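Perguntas frequentes sobre a sutura e os pontos internos

Reunimos nesta página as dúvidas que mais nos chegam ao balcão da Clínica Arsenault, quase sempre na véspera da operação, quando a cabeça já não pára quieta. Leia com calma e traga as suas perguntas à consulta, mesmo as que lhe parecerem pequenas!

Como se fecha uma abertura lá dentro?
Com agulha e fio, tal como na pele, só que num espaço bem mais apertado. O cirurgião segura a agulha com uma pinça fina e vai passando o fio de um bordo ao outro, ponto a ponto, com toda a paciência do mundo.

É normal haver sangue enquanto se cose?
É, sim. Os tecidos são muito irrigados e uma pequena quantidade de sangue junto à abertura faz parte do trabalho, por isso não se assuste se vir imagens de uma operação. 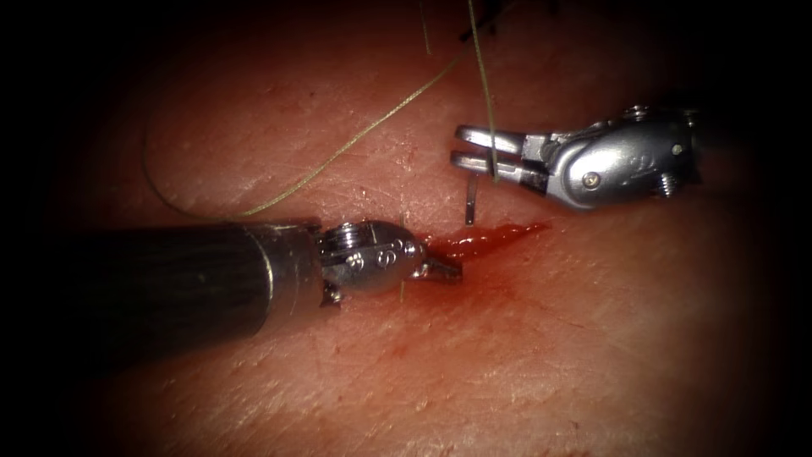

Agulha fina junto a uma pequena abertura no tecido, entre as pontas dos dois instrumentos.

Os pontos têm de ser retirados?
Depende do fio. Muitos pontos internos são absorvidos pelo organismo, mas os da pele podem precisar de ser tirados na enfermaria. No dia da alta dizemos-lhe qual é o seu caso.

Com quem falo se tiver dúvidas em casa?
Ligue para a extensão 564, das 8 às 17 horas. Se tiver febre, dor que aumenta ou sangramento que não pára, dirija-se logo às urgências, a qualquer hora.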